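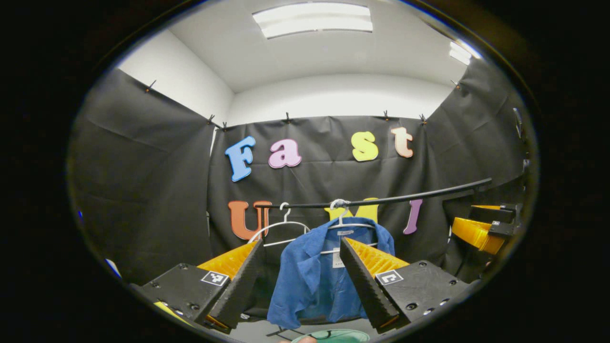
Colorful foam letters on the black curtain, upper row: "Fast."

Parnholm Reading Rooms
Progress report to the Nieto Fund, second period
Prepared by Rocío Carretero, program lead

We're at the halfway mark of the grant and I have a lot of good news to pass on, along with two things that are running behind.

Enrollment

We planned for 200 adult learners over the full year and already have 188 signed up. Most of them heard about us from a friend or a coworker, and the evening groups filled up so quickly in September that we opened an extra one at 7:30 for people coming off the late shift at the Drorex plant. That group has turned into one of our liveliest! They bring in their own reading — lease agreements, a recipe, a letter from a daughter's school — and the tutors build the hour out of whatever lands on the table.

Tutoring hours

Tutors have logged 2,073 hours so far. We have 18 active tutors, and four of them finished the advanced phonics training that your grant paid for. I sat in on two of their sessions and was really struck by how much more time the learners spent reading out loud. One man who started with us last spring read a full page of the newspaper to his group without stopping, and the whole room clapped. He has asked to be put down for the writing group next.

Materials

The large-print readers have been a hit and we've had to reorder the first two levels. The workbooks from our old supplier were less popular. Learners said the stories felt written for children, and they were right, so Ehsan Sadeghi has been writing short pieces set around town to use in their place. He has nine done. The one about the Grirnevov bakery and its broken oven gets requested again and again, and I'd love to send you a copy.

What is behind schedule

The take-home audio recordings are six weeks late. We underestimated how long it takes to record a story slowly and clearly, then go back and fix the mistakes. Three are finished and in use. The spring assessments are also behind, mainly for learners who work changing shifts, and we're now offering those by phone on weekend mornings.

Budget

Spending is on track overall. Printing came in higher than planned on account of the reorders, and room rental came in lower. We'd like to move the leftover rental money to printing and will send the form separately.

Next period

We'll finish the recordings, start the writing group and train five new tutors. Ehsan also wants to try a family night, with parents reading to their kids from the new stories. Please come by for that if you can — we'll send the time once the room is booked.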